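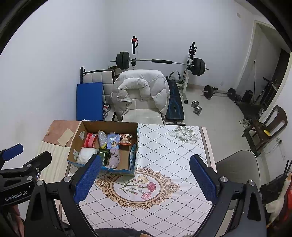 ## 4. Setting up your Cesell kitchen scale

Right, you've got the batteries in (section 3, if you skipped it) so now we can get the thing weighing properly. I've set up more of these than I care to remember, and the whole job takes less time than boiling a kettle.

1. Put the scale on something flat and hard. A bare worktop is best. If you're working at the dining table, fold the cloth back first, as a padded one lets the feet sink and the reading wanders.
2. Press the left button once and wait for the zeros. Don't lean on the table while you wait! I still do this.
3. Hold the right button down for 3 seconds until the little "g" starts to flash. Tap it to go through grams, ounces and millilitres, then let go of everything and it'll settle on whichever you left showing.
4. Put your empty mixing bowl on and press the left button again. You should be back at zero.
5. Pop in something you know the weight of. I use a full bag of sugar tipped into the bowl, because I've never owned a proper test weight.

**Note:** the millilitre setting is worked out for water. It's close enough for milk, but for oil or honey stick to grams.

### If the reading is off

A few grams either way on a big bowl of flour won't hurt a loaf. Anything worse and you'll want to reset it:

1. Take everything off the scale and switch it off.
2. Hold both buttons down together until you see CAL.
3. Let go, and leave it alone for 18 seconds (yes, it feels like ages).
4. When the zeros come back, try your sugar again.

Arnel Soriano wrote in to say his kept drifting after a reset, and we got to the bottom of it in the end: he had it next to the microwave. Moving it along the worktop sorted it out. Fridges can do the same, so try a different spot before you send yours back.

**Caution:** don't put the scale under the tap or in the dishwasher. Wipe the glass with a damp cloth and dry it straight away, and keep water out of the gap round the buttons.

**Caution:** don't store jars or pans on top of it. A weight left on for days can bend the sensor, and a reset won't put that right.

Saving a bowl weight, so you can skip step 4 next time, is covered in section 5.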